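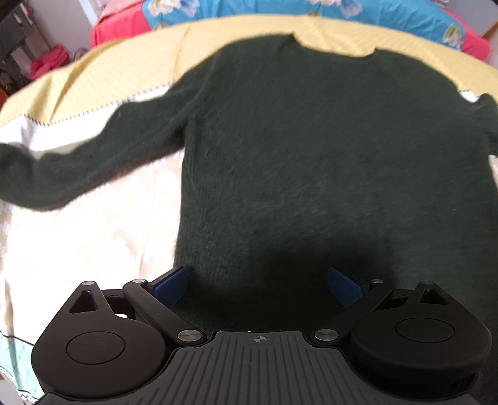 Jukley, February

When I was little I thought the dog in my favorite cartoon spoke English. Of course he did, I heard him every afternoon! Then we visited my cousins in another country, they switched on the very same show, and out of that dog's mouth came words I'd never heard before. I was pretty upset with him.

What I'd bumped into is called dubbing. Dubbing means taking a show that's already finished and recording all the talking over again in a new language. The pictures stay the same, and usually the music and the door slams and the splashes do too. Only the voices get swapped.

First a translator writes new lines, and that's trickier than it sounds (try it with a joke sometime). Say a character opens her mouth three times, for three short words. If the new line is twice as long, her mouth will be shut while she's still talking – very spooky. So the translator hunts for words that mean nearly the same thing and take the same time to say.

Then the actors come in. They stand at a microphone with headphones on, watch a bit of the show on a screen, and talk along with it. A bit may last only a few seconds, and they might do it again and again until it fits.

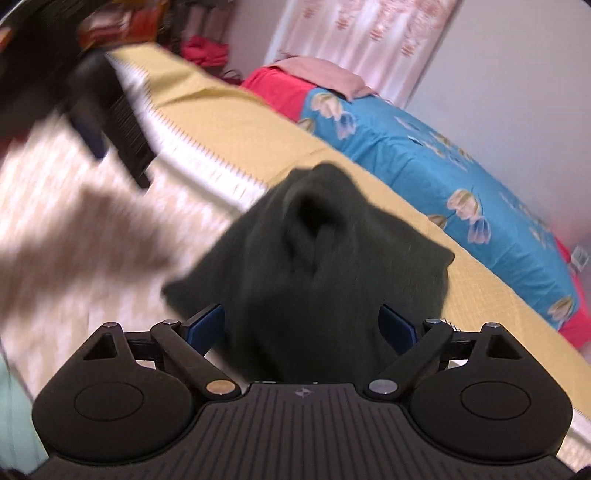 Sólveig Arnardóttir told me the talking isn't even the hard part. It's the noises! She once had to do a squirrel called Juhl eating a sandwich, sneezing and falling down a well, all in one go, and she needed 3 tries to get the sneeze right.

Want to try dubbing at home? Pick a cartoon, turn the sound all the way down, and do the voices with a friend. Watch the mouths. My first try was terrible and we laughed so much we missed the ending.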